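Week 4: sleep and how we learn

Okay, picking up where I stopped on Monday (I ran over again, sorry!). We were talking about why a nap after studying can help, and I'd just put the Kullo reading on the board. Please get through the first half before next class — it's only 59 pages and the print is big.

The main idea is that sleep gives new memories a chance to settle. You learn a list of words at night, you sleep, and in the morning you tend to hold on to more of it than someone who stayed up.

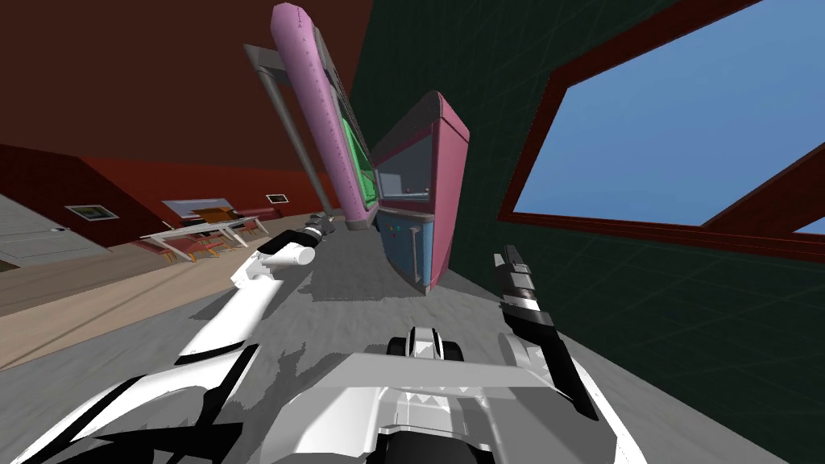
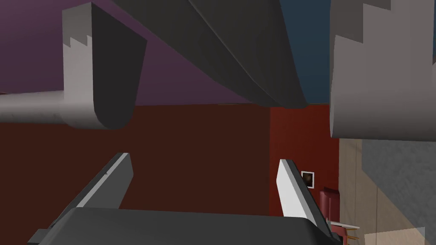 So does a short nap count, or do I need a whole night?
A short nap can help with simple facts, but a full night gives you more of every sleep stage, and I'd pick that before a test.

For the sleep diary, write about 300 words and use the Femument template. Bedtime, wake time, naps, coffee, all of it. I love reading these, so don't tidy them up for me! Turn it in on paper at the Jiltton desk.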